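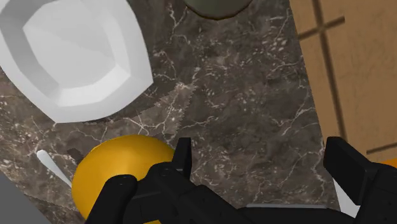
손목 카메라 화면만으로는 핑거가 다 열렸는지 판단하기 어려우므로 열림값을 반드시 함께 확인해야 한다는 의견이 Sodus 사용자 게시판에 올라왔고, 본 개정판은 이를 5절 절차에 반영하였다.

5. 시뮬레이션 셀의 그리퍼 및 손목 카메라 초기 설정

본 절은 Flaltach 시뮬레이터에서 주방 조리대 작업 셀을 처음 구성하거나 그리퍼 모델을 교체한 경우에 적용한다. 실제 장비의 설정은 Mitar 제어기 설명서를 따른다.

5.1 준비 사항
설정 파일의 사본을 별도 폴더에 보관한다. 실행 중인 작업은 모두 종료한다.

5.2 설정 절차
1) 셀 목록에서 대상 셀을 선택하고 [정지] 상태로 전환한다.
2) 그리퍼를 대기 자세로 이동시킨 후 핑거를 완전히 연다.
3) 상태 창의 열림값이 1,388인지 확인한다. 값이 다르면 [영점 재설정]을 실행하고 2)부터 다시 수행한다.
4) 손목 카메라 화면을 연다. 양쪽 핑거가 화면 하단에 나타나고 그 사이로 조리대 표면이 보여야 한다.
5) 핑거 사이에 물체가 없는지 확인한다. 접시 등 주변 물체는 화면 가장자리에서 일부가 잘려 보일 수 있으며, 이는 이상이 아니다.
6) 개폐 동작을 20회 반복 실행한 뒤 열림값을 다시 읽어 기록란에 입력한다.
7) [저장]을 누르고 셀을 재시작한다.

참고: 그림자 경계가 톱니 모양으로 표시되는 것은 그림자 해상도 설정에 따른 현상으로, 접촉 계산에는 영향을 주지 않는다. 경계를 부드럽게 표시하려면 렌더링 메뉴에서 그림자 품질을 한 단계 높인다. 이 경우 화면 갱신 속도가 낮아질 수 있다.

주의: 핑거가 물체와 겹친 상태에서 영점 재설정을 실행하지 않는다. 접촉 계산이 불안정해져 물체가 조리대 밖으로 튕겨 나갈 수 있다. 카메라 화면에서는 앞뒤로 가려진 것과 실제로 겹친 것이 구별되지 않으므로 충돌 표시 기능을 켜고 확인한다.

5.3 정기 점검
셀을 계속 운용하는 경우 7일마다 3)과 6)을 수행한다. Quezada 형식의 물체 묶음을 새로 불러온 때에는 점검 주기와 관계없이 전체 절차를 다시 수행한다. 오류 코드의 목록은 부록을 참조한다.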